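Rudd Trail Flowering Records
README, revised Tue 4 January

What this is

A table of wildflower sightings along the Rudd shore path, put together from walkers' notes. It has 2,000 rows. Each row gives a plant name, a stretch of path, a month, and whether the plant was in bud, in flower, or in seed. Please read the problems section before you plot anything.

Where the rows came from

Most were copied from the sign-in books at the Renance end of the path. The remaining 600 came in through the Vistus form, which let people pick a plant from a drop-down list. I have my doubts about that list. It offered 62 names, and a walker who saw something else had to choose the nearest one or give up. You can guess which most people did.
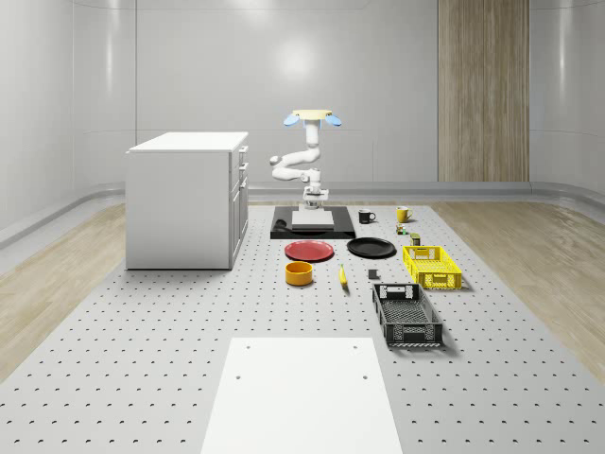 Columns

plant: name as written, spelling fixed, nothing else changed
stretch: a number from 1 to 26, counted from the Renance end
month: month only, even where the book gave a day
stage: bud, flower, seed, or blank
source: book or form

Blank means the walker didn't say. It does not mean the plant was out of flower. An earlier copy of this file treated blanks as "not flowering," and charts made from it are still going around. They should be thrown out.

Known problems

October looks like a spectacular month. It is also when the guided walks run, so there are more people on the path writing things down. I wouldn't claim an October peak on this evidence, and I'd be wary of anyone who does.

Stretches 1 to 4 are overcounted for a similar reason: they're close to the parking lot. The boggy part past the second stream has very few rows, and I doubt that says much about its flowers.

The Rarix name matcher was run over the form rows once. It turned several heaths into the same heath. Those changes were reversed, but I only checked the rows I knew to look for.

Reasonable uses

Planning a walk. Finding a stretch worth a proper survey. Teaching a class what messy records look like.

I would not use it to show that spring is coming earlier. The books don't go back far enough, and the people filling them in kept changing.

Corrections

Send the row number and what you think is wrong. If you were on the walk yourself, say so.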